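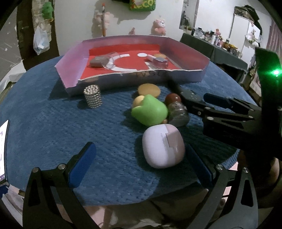
Ivurwood Public School

Ivurwood Public School is a combined primary school on the Komska road, taking students from Kindergarten to Year 6. Current enrolment is 281. It is the only school in the valley with its own bus turning circle, shared with the swimming pool next door.

History

Opened as a one-room school for the children of sawmill families. First teacher was Elsie Ackroyd, who lived in the lean-to at the back and rang the bell herself. Her roll books survive and are kept in the front office – the early pages are water stained and some surnames can't be read. A second room was added after the mill expanded. The original building burnt down one October, out of school hours, and lessons moved to the hall until the present brick block was ready.

The Komska school closed later on and its students were brought across by bus. The Komska bell hangs beside the Ivurwood one. Only the Ivurwood bell gets rung.

Grounds and buildings

14 classrooms, a library, a covered outdoor learning area and a hall with a stage. Two demountables behind the library, put in as temporary and still in use. The lower oval floods in wet years and is closed to students when it does. Older sources call it the Varno paddock, after the family who leased it out for grazing. The canteen opens at recess and lunch, orders in before 9 am.

Organisation

Classes are mostly composite, eg. Year 3/4 and Year 5/6. Sport houses are Ackroyd, Varno, Miller and Creek. House colours have changed at least once, the old Creek banner in the hall is green but the house now wears yellow. Siblings go in the same house unless the family asks otherwise.

Programs

Japanese has been taught from Year 1 since the school set up a sister school link with a primary school in Miyazaki. Letters and artwork go both ways each term. Exchange visits take place every second year, Year 6 only, with a group of about 8 students and two staff. Host families are found through the newsletter.

Swimming runs in Term 4 at the pool next door. The school band practices before school and plays at the Komska show. Instruments can be hired by the term, though brass is usualy all taken by the second week.

Newsletter

The Ivurwood Bell, fortnightly. Was typed and run off on a duplicator, later photocopied, now emailed, with paper copies at the office for familes who want one. Back issues are held in the library – incomplete, several early years missing.

See also

Komska Public School (closed)
Ivurwood Swimming Pool
Schools in the Ivurwood valley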